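Workshop notebook, Abernathy Hotel art job
24 Nov 2021
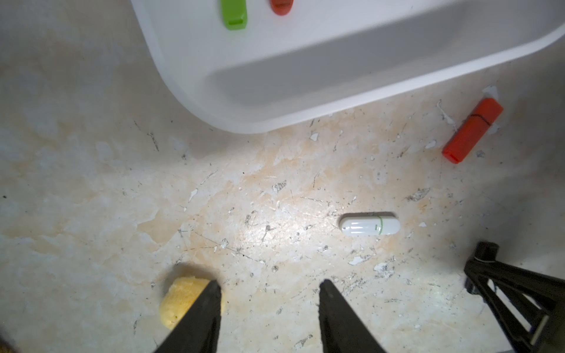 White tray, four USB sticks, the marbled tabletop.

Hanging plan for the third floor corridor came back from the hotel again this morning. Version six. The change since version five is that the long run opposite the lifts has been moved left by the width of a door, to where it was in version two. I have kept version two. I keep all of them now.

Rooms first. Of the 183 frames ordered for the bedrooms, 12 came out of the crate with the mitres opening up at the bottom left corner. Same corner every time, so it's one bad clamp at Wemero and not the damp, whatever their driver thinks. Imelda rang them. They offered to send a tube of filler. She rang them again and they are now sending 12 frames.

Glazing: the hotel wants acrylic in the bedrooms and glass in the lobby. Fine by me, acrylic over a bed is the only sane choice, but the sheets arrived with the static of a small thunderstorm and every one picked up fluff from the blankets on bench two. Took the blankets off. Wiped down with the anti-static cloth, one direction only, left it ten minutes, then fitted. Much better. Anyone doing the next batch: do NOT wear the green fleece.

Security fixings. Tried three on the scrap of corridor wall we built last week.
T-screw, standard: held, but the plasterboard went soft round the lower plug after I leaned on the frame as a guest would after a wedding.
T-screw with the longer plug: held. No movement.
The Flidby clip thing the hotel found online: came off in my hand. I was only checking it was level.
Going with the longer plug. Need to order enough for two at the top and one at the bottom per frame, plus spares for the ones I drop behind the radiator.

Lobby piece. Jonalyn brought in the second panel of the big drawing, the one guests are meant to add to at the opening. She has changed her mind about charcoal, for which my thanks, as the fixative was going to be my problem. It's now wax crayon on primed board. I did a rub test on an offcut with a dry sleeve, a wet sleeve and a sleeve with red wine on it. Dry: nothing. Wet: slight lift in the blue. Wine: the crayon is fine and the primer is now pink. Jonalyn says she rather likes it. I have written to the hotel suggesting white wine.

Board weight is a worry. Two people can lift a panel, but two people can't lift it and also see the batten. Made a pair of blocks from the offcuts under the saw so it can rest at height while one of us looks. Blocks are marked LOBBY. They are not door stops.

Labels. The hotel sent the wording as one long document, 216 entries, with the artists' names in capitals and the titles in whatever mood the person was in. Imelda has been through it once. Found two works called Untitled (Harbour), by different people, for the same landing. Both exist. Nobody had noticed, including the two people. She has asked whether one could go up a floor. Himden are doing the printing and want everything by the end of the week, at 9 point, which I can't read without crouching. Asked for 11.

Room 551. Still no picture agreed. The wall over the desk has the thermostat bang in the middle of it, and the consultant's note says "work with it". Options so far: a tall narrow piece either side, one wide piece very low, or moving the thermostat. The electrician laughed at the last one. I taped out the tall pair on the test wall and it looked like a fireplace with the fireplace missing. Try the low one tomorrow with the brown landscape, which is the right shape and which no other room wants.

To do
Longer plugs, order today
New blade for the mount cutter, the current one is tearing the cream board on the bevel
Chase Wemero for a delivery date in writing
Ask the hotel whether the lobby wall is brick behind the panelling, or hope
Jonalyn needs bench four clear for the third panel
Opening is still down for January. The carpet isn't in yet, and they'd like us to hang before the carpet. Or after. Imelda is asking.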